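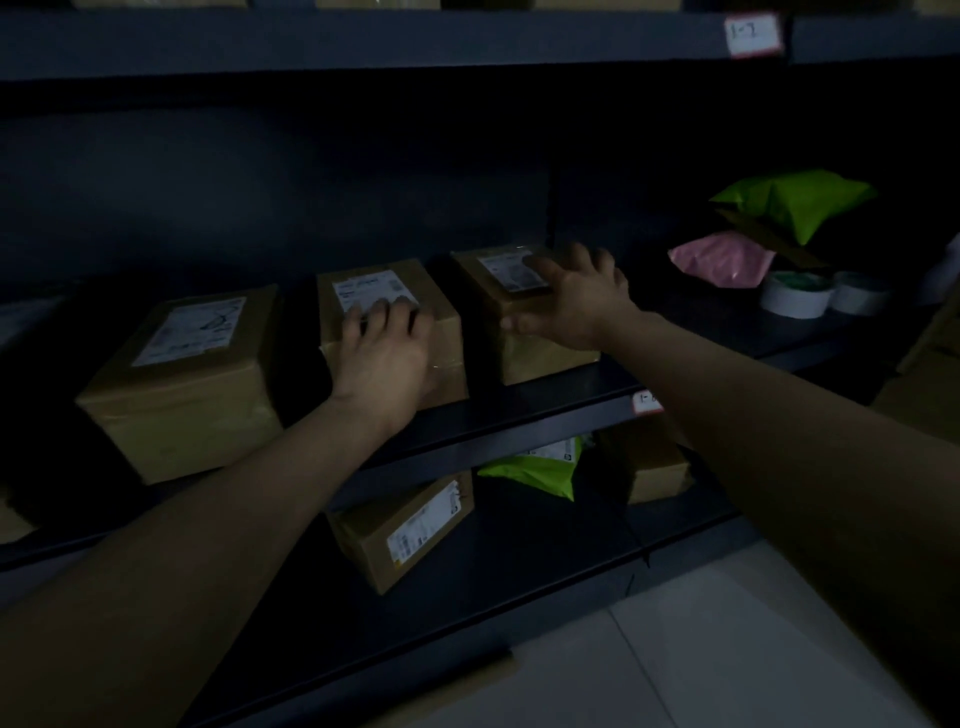 My sister-in-law and I have been running a small mail-order yarn and notions business out of my converted garage since March, and I would dearly love some advice from people who have kept a parcel shelf in order for longer than we have. We bought a used metal shelving unit, the dark gray kind, and gave every spot along it a little number on a white label with a red border. You can make out 1-6 on the lip of the middle shelf, and 1-7 is on the rail of the one above. The numbers were supposed to solve everything. Instead, we seem to have a shelf where taped-up boxes sit next to mailer bags, the mailer bags sit next to the rolls of tape, and I stand there with both hands on the cardboard trying to remember which box is going out and which one came back.

Let me explain how it works now, or is meant to. Orders get packed at the bench (an old kitchen table, very sturdy, wobbles in one corner) and then go onto the middle shelf to wait for pickup at 4:15. Returns come in by the morning mail and they also go onto the middle shelf, mostly through habit, as it is the one at a comfortable height for both of us. I am not tall and she has a bad shoulder, so the top shelf gets things we hardly ever touch. Last month we sent a customer back her own return, label and all, and she was very sweet about it, but I was mortified and I have been double-checking every box since. That eats up a good part of my afternoon.

We have 273 different items in stock, which I know is small potatoes to a lot of you, and we ship some 40 parcels in a good week. The garage is also fairly dim in the corner where the shelving stands. There is one bulb, and it is over by the door. I would move the shelves but the other wall has my Beko freezer against it, and that is staying put because it is the only place with an outlet I trust.

So, would you keep going with the shelf numbers and just be stricter about them, or start over with some other system? Colored stickers? Bins? I am open to anything that two people in their sixties can keep up with and that doesn't involve buying a computer program. Thank you so much in advance for reading all this!

Posted by WoolgatherWendy

MarlaInTheMailroom

Hello Wendy, and congratulations on the business! Forty a week from a garage is nothing to sneeze at. I ran the mailroom for a furniture importer called Revosholm for a good many years, and then did the same job on a smaller scale for my church's book sale, so I have made every mistake you're describing and a few more besides.

Please don't throw out your numbers. They're good, and you've already done the tedious part of putting them up. What I think is missing is a rule about what a number means. At the moment 1-6 tells you where a box is, but it doesn't tell you what kind of box is allowed to be there. I would write it out on a sheet of paper and tape it to the side of the unit, something like this:

1-5 and 1-6: outgoing, packed and labeled, nothing else
1-7: returns, not opened yet
Bottom shelf: empty mailers, flat cardboard, tape

You'll notice I've put your returns up on the shelf above, going by where you say 1-7 is. If that's too high for your sister-in-law's shoulder, swap it with the bottom one, and keep the supplies up top in a light basket she can tip toward herself. The important part is that the returns and the outgoing boxes never share a board. Once they're on the same shelf they will creep toward each other, especially on a busy afternoon when you're looking for anywhere at all to put something down.

The second thing, and I can't say this strongly enough, is to deal with the old shipping label the minute a return comes through the door. Take a fat black marker and put one big line through the barcode and the address. We did this at Revosholm before the box was even set down, standing up, coat still on. It takes two seconds and then a return can't go back out by mistake, no matter which shelf it lands on. If you plan to reuse the box, cover the whole label over with a sheet of plain paper and tape it down, or peel it if it'll peel.

For your outgoing boxes, put them all with the label facing up and the writing running the same way, so you can read them from where you stand. With three or four side by side you'll be able to check them against your list without lifting anything. I also like to line them up left to right in the order they were packed – then if the phone rings in the middle of it all, you know the last one you did is at the right-hand end.

And move those tape rolls! Tape belongs at the bench. Every time you walk over to the shelf for tape you'll be tempted to finish a box right there, and that's how a parcel goes out without its packing slip. Ask me how I know. I once had to telephone a gentleman in another state and read him his invoice over the line, item by item, all 31 of them, and he was eating his lunch the whole time.

Do let us know how you get on, and good luck with the spring orders.

Iñaki Casado

get a light. a stick-on battery one under the shelf above, maybe two. you can't sort what you can't read. mine came from the hardware store on Sotomayor and has lasted two winters.

also bins for the soft mailers, they slide around on metal

Pruitt_and_Daughter

I agree with nearly everything Marla wrote, so I'll only add what we do differently, in case it suits you better. We sell seeds and garden twine, and our packages are mostly the plastic mailer kind with just a few boxes mixed in.

We gave up on marking the shelves and use color on the mailers. Everything going to a regular customer goes in green, everything that's a gift or needs a card goes in pink. I see you have a lime-green one and a pink one there already, so you may be halfway to this without meaning to be. It won't help with the boxes, but you could put a strip of colored tape across one corner. My daughter picked the colors and she is very strict with me about them.

The drawback is that you have to keep enough of each color on hand. We ran out of pink one year in the second week of December and used green with a pink sticker, and then ran out of stickers, and it was a bit of a muddle until January. If you want a system you never have to shop for, Marla's is the better one.

On the bins, I'd say yes, but get ones with a low front. We bought a set of deep ones from Skindico and the small mailers went straight to the bottom and stayed there. I found a packet of sweet peas in one that was order number 736, and by then we were well past a thousand. I sent it with a note and a free packet of marigolds.

WoolgatherWendy

Thank you all, this is so helpful, and so kind of you to take the time! I have bought the black marker already – two of them, one for each end of the garage – and the tape is moving to the bench this evening after supper. We talked about the shelf above for returns and my sister-in-law would prefer the bottom one, so we'll do the swap Marla suggested and put the supplies up high in a basket I have from an old picnic set.

Iñaki, do you remember whether your light takes the little batteries or the regular ones? I have a whole drawer of the regular ones.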